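How to Pack a Box of Snacks for Mailing

Posted 2021-11-02 by Asanka Selvanayagam

I mail a box of snacks to my sister every couple of months, and I also pack them for a few people at work. Small foil and plastic packets are light and cheap to send, but they slide around, and the puffed-up ones can pop at the seams. The steps below are what I do now.

What you need

A plain cardboard box, not much bigger than the snacks
Packing tape
A few sheets of plain paper
A kitchen scale
A marker

Step 1. Tape the bottom of the box first. Run one strip along the center seam and one across each end. Press the tape down with the side of your hand.

Step 2. Sort the packets on a table. Put hard or heavy items in one pile, flat packets in a second, and anything full of air in a third. Check the dates while you do this. I leave out anything with less than 35 days on it, as overseas mail can be slow.

Step 3. Lay the flat, narrow packets in the box first, lengthwise and close to the side wall. Put the wider ones next to them. Small overlaps are fine at this stage.

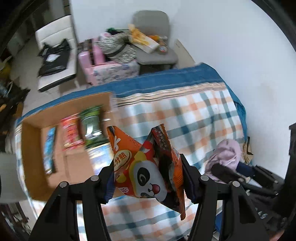 Can you fold a packet to make it fit?
Fold it only if there is slack in the wrapper and the food inside is soft or already in small pieces. Keep the fold away from the sealed ends, which are the first part to split.

Step 4. Add the crinkly packets on top of the flat ones. Hold each one by the middle and lower it in. If you drop them from above they land on their corners, and those jagged ends can scratch the wrapper underneath.

Step 5. Fill the gaps with loosely crumpled paper. Close the flaps and tip the box from side to side. If you hear sliding, open it and add another sheet.

Step 6. Weigh the box before you tape the top. My last one came to 1,625 grams, and I took out a jar of Andrade chili paste to get it lower. Jars go in their own box now anyway.

Step 7. Tape the top the same way as the bottom. Write the address on the box as well as on the label.

Other notes

Chocolate does not travel well in August. I wait until the fall.

For customs, write down each item as you pack it. "Snacks" by itself got one of my boxes held for 11 days.

Store the leftover packets upright in a drawer or a shoebox, with the oldest in front.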